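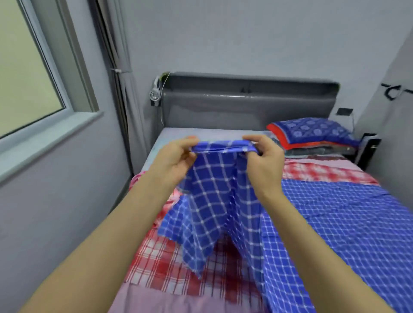
## Getting bedding and clothes soft again without fabric softener

I gave up softener last March and I can't tell you how much better my towels drink up water now! Softener leaves a thin coating on the fibres, and after a year of it everything feels a bit waxy. Getting rid of that build-up is easy, cheap and (if you're like me) oddly satisfying.

**You'll need**

- white vinegar
- washing soda
- your usual detergent, but less of it
- 3 wool dryer balls, if you tumble dry

**The reset wash**

1. Fill the drum loosely, no more than two thirds full. Crammed loads never rinse properly.
2. Add two tablespoons of washing soda and no detergent at all.
3. Run the longest 60-degree cycle you have. Check the labels first, and leave wool and silk out completely.
4. Put half a cup of vinegar in the softener drawer for the final rinse. Never mix it with bleach!
5. Give each piece a good hard snap before you hang it up. It shakes the fibres loose, and you'll have far fewer creases.

Look through the door halfway along. If there's foam, that's old detergent coming out, so run the whole thing again. My first batch of sheets took two goes.

**Drying**

A breezy day beats hot sun, which bakes cotton stiff. Bring things in while they're a tiny bit damp, fold them once, and let them finish over the back of a chair. In the dryer, use low heat and stop early.

My neighbour Spyros Bakalis swears by 14 minutes of tumbling and then the line, and his shirts are lovely, so do try it.

After that, wash as normal with half the detergent you used before. Hard water area? Repeat the reset every 7 weeks.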